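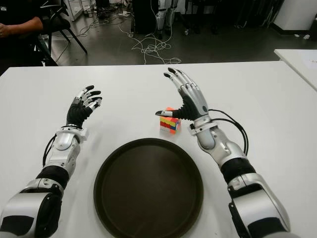 How Do You Teach a Robot to Pick Up a Puzzle Cube?

Hi! I work at a robot lab called Postlow, and my job sounds made up. I teach robots to use their hands. I don't stand at a whiteboard and explain things, and most of the time I don't even talk to them. I show them, over and over, and then I show them again.

The robot I work with has two arms and two hands with bendy silver fingers. We named it Solanki. Lately our favorite thing to practice with is a twisty puzzle cube, all mixed up, and a round dark tray. The job is: pick up the cube, put it in the tray. You could do that while eating a sandwich. For Solanki it's a big deal!

Why is it so hard?

Try something for me. Pick up an eraser, slowly, and watch your own hand. Your fingers start to close before they even touch it. Your thumb goes to the other side. You squeeze just enough so it won't slip, and you never had to think about any of that (you did a lot of practicing when you were a baby, mostly with spoons).

A robot hasn't had that practice. It has motors that can move each finger, but it doesn't know when to move them, or how far. I could try to write it all down as rules. Move the thumb this much, now bend that finger a little, now stop. I tried that once with a plastic cup and filled 33 pages, and then somebody moved the cup over a bit and my rules were no good anymore.

So I do the moving myself

When we teach by remote control, I wear a pair of special gloves. I bend my finger, Solanki bends a finger. I lift my arm and the robot's arm goes up too. The grown-up word for this is teleoperation, and "tele" means "far away," like in telephone. I can sit across the room, or farther, and still be the one doing the moving.

It feels very strange at first. I can't feel the cube at all, so I have to watch closely and go slow. On my first day I knocked it off the table 23 times. My knees got a good workout from picking it up.

The other way is teaching by hand. You take hold of the robot's arm, gently, and guide it to where it should go, kind of like when someone holds your hand to help you write a letter. We do that for big, easy arm moves. For fingers I like the gloves better, there are just too many joints to hold on to!

What the robot remembers

The whole time I'm moving, a computer is saving things. It saves where every joint is, and it saves what the cameras see. One camera looks down at the table from up high, a lot like your eyes do. Another one rides close to the hand, and its pictures look pretty wild — everything is huge! You get the ribbed black finger, the silver fingertips on top of the cube, and all those bright colors right up close.

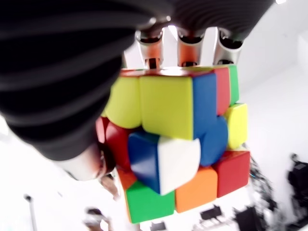
How many times do I have to show it?

Lots. One time through is called a demonstration, or a "demo" for short. By the end of June we had saved 1,563 demos with the cube. I put it in a different spot each time, or turn it, or give one layer a twist so it has a funny shape. If I always put it in the same place, the robot would only learn that one place.

After that, a computer program studies all the demos and looks for patterns, and then comes my favorite part, when I take off the gloves and let Solanki try alone. The first 3 tries, it closed its fingers on plain air. We cheered anyway.

Try it at home

Get a friend, a small toy and a bowl. Your friend is the robot and closes their eyes. You can only use words: left, down, open your hand, squeeze. See how long it takes to get the toy into the bowl. Now do it again, but this time gently guide your friend's hand with yours. Which way was faster? Swap places and find out what it's like to be the robot.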